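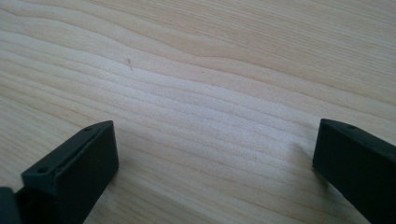
La madera clara del tablero, de cerca.

De: Flurina Hofstetter
Para: lista Palumside, menaje y mesa
Asunto: Re: mesa de madera y piezas con borde negro

Ursina Zwahlen escribió:
> Tengo una mesa parecida y no sé si darle aceite
> o dejarla como está. ¿Y usáis algo debajo de las
> tazas? Las mías son esmaltadas y me da miedo
> que rayen.

Ursina, yo solo le paso un paño húmedo y la seco enseguida. En julio la lijé a mano con grano 600, siguiendo la veta, y no le he puesto aceite. El brillo que le queda es muy suave y a mí me basta.

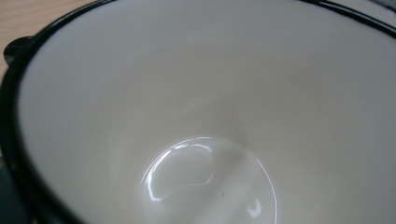

En cuanto al esmalte, lo que raya es la arenilla que se queda pegada en la base. Lavo las piezas con esponja blanda y paso la mano por debajo antes de apoyarlas. El estropajo metálico, ni para lo quemado.

Para poner la mesa hago lo siguiente:

1. Mantel individual de rayas grises y blancas, a la izquierda.
2. Plato blanco encima, con el cuenco y la cuchara.
3. Las tazas blancas de borde oscuro, al final.
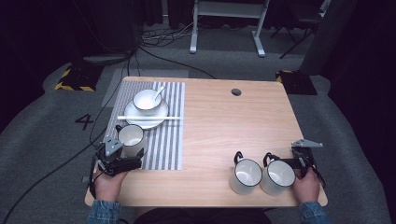

4. Al recoger, sacudir el mantel fuera y guardarlo enrollado.

Saludos,
Flurina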